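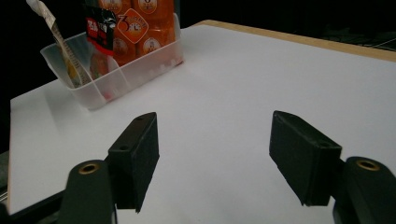 A clear plastic bin on a white tabletop.

Mar 23, 2024

Yamuna Warrier is late, and she's late because of the bus, which she says I'm not allowed to use as my opening line. Sorry, Yamuna.

We've met at Sastry, the café opposite the old post office in Sturlow, to talk about the 26. It used to run out to the Grileck estate until nearly midnight. Now the last one leaves Stusuleck at 7.40pm, and if you work the late shift in the warehouses (a lot of people under 25 here do) you walk, you pay for a taxi or you don't take the job.

"I turned down two," she says, stirring her tea far longer than it needs. "Two proper jobs, with contracts. The first one I even said yes to, and then I sat down with the timetable and rang them back. The woman was lovely about it. She said she gets that call every month."

That was what started the petition. Yamuna is standing for the town council in May on more or less this one thing, and I ask if she minds being called the bus candidate.

"I've been called worse at the door! No, I like it. People know what they're getting. If I win and there's still no bus, they can come round and shout at me."

The petition closed with 2120 names, and I wondered how many came from people who'd ever catch the thing. Plenty of signatures came from parents, she tells me, who are sick of driving out to Grileck in their slippers at eleven at night. One father told her he hadn't had a glass of wine on a weeknight in three years.

Halfway through my scone we're joined by Elango Thevar, who drove the 26 until he retired and still calls it "my bus". He's a bit less cheerful about the whole business.

"They took the late ones off one at a time," he says. "The ten o'clock went, then the quarter past nine. So folk couldn't rely on it, so they stopped coming, and then the company says, look, it's empty. Well, it would be."

Was it ever full? He thinks about that. "In winter, yes. The half six in the morning was standing room. The late one, you'd have the same faces. You'd wait for them if their shift ran over. You weren't meant to."

I put the council's side to them, which is that an evening service would cost £204 a night and the money has to come from somewhere. Yamuna has clearly had this one before. She'd like the warehouses to pay part of it – she says one manager has already told her he would, though she won't give me his name – and she'd cut the fare to a flat £1 for the first few months to get people back into the habit.

Elango isn't sure about the flat fare. They argue about it for a good ten minutes, quite happily, and I get another pot of tea.

And if she loses? "Then I'll learn to drive," she says. "I've had five lessons. My instructor thinks I should stick to politics."

The public meeting is at the Methodist hall in Stusuleck on the first Thursday in – no, hang on, Yamuna has just messaged to say it's moved and she'll let me know. I'll put the new date up when I have it.

More from Sturlow and round about
Who gets the keys to the youth club?
Candidates' list: who's standing in your ward
Letters: parking, potholes and that roundabout
Sixth form open evening moved to the main hall
Saturday jobs: what our readers earned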